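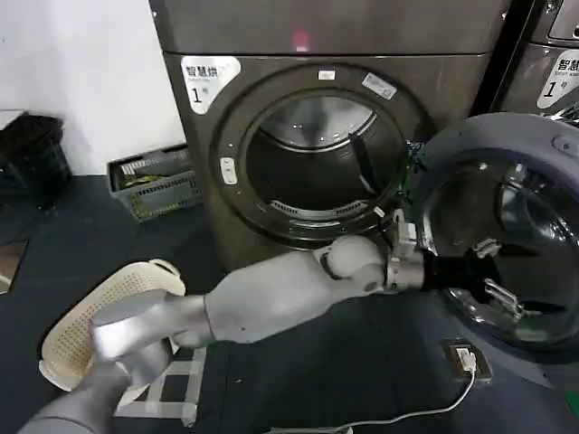
Using a shared front loader is easy once you've got a routine. Look for the number first – mine's the one with the big 1 on a white label. Then hold your basket tilted by the open door and check the drum for stray socks before anything of yours goes in.

1. Load it loosely. I stop at two-thirds full, towels first.

2. Shut the door and look up at the panel, where there's a small dark display. I go for a 30-degree wash most weeks.
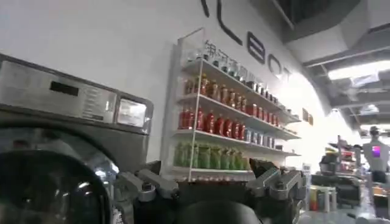 3. Set a timer on your phone and be back before it ends!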